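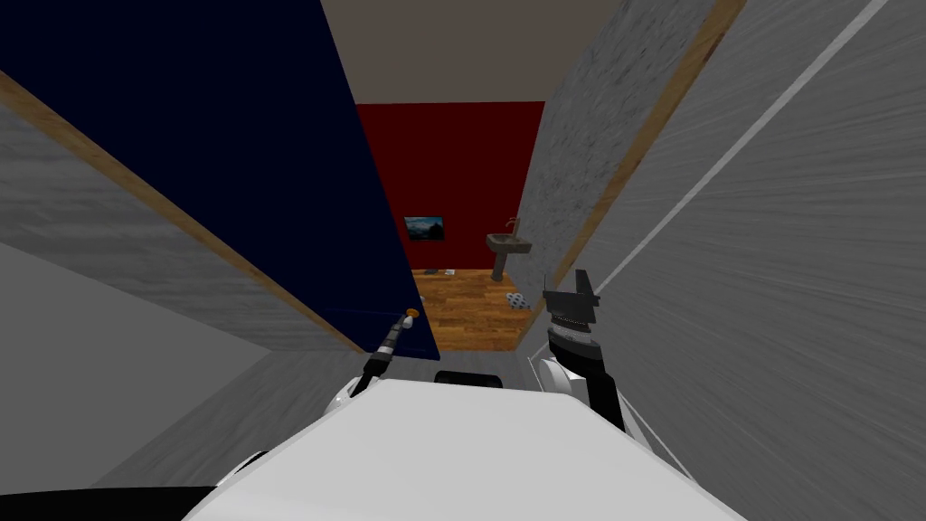
Chapter 3
Buying a Household Robot: What the Demo Leaves Out

Every vendor of a household robot will show you a demo before asking for a signature. Today that demo is often simulated, and the Trirkthorpe service package is a fair case to study. For a fee of $3000 a year, the company offers to rehearse a two-armed robot in a digital copy of your building. The brochure calls this "proof before purchase." Proof of what, exactly?

A simulated bathroom has walls, a sink and a plank floor. Whether it has your walls is another matter. Ask who measured the doorway, and when. Ask how much room the model leaves for the shoulders and elbows – many sales talks cover only the hand.
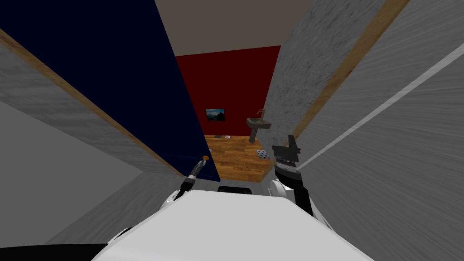 Clearance is the first thing a buyer should check. A robot that can reach the sink in theory may still have trouble getting through the door with its arms raised. Trirkthorpe's contract promises "successful navigation" but never says how many tries are allowed, or whether a scraped wall counts as a failure.

Grasping raises a second set of doubts. Friction, weight and softness are numbers that someone typed in, and a small change in any of them can turn a dropped object into a held one.
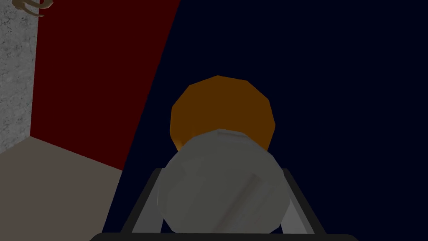 A buyer should ask for those numbers in writing, along with the full record of failed runs. The rival Brevalbridge kit supplies a log of 19 test tasks, though its makers chose the tasks themselves – a weakness we return to in the section on warranties.

Before reading on, write down one chore you would pay a robot to do. Then list what the seller would have to show you before you believed it.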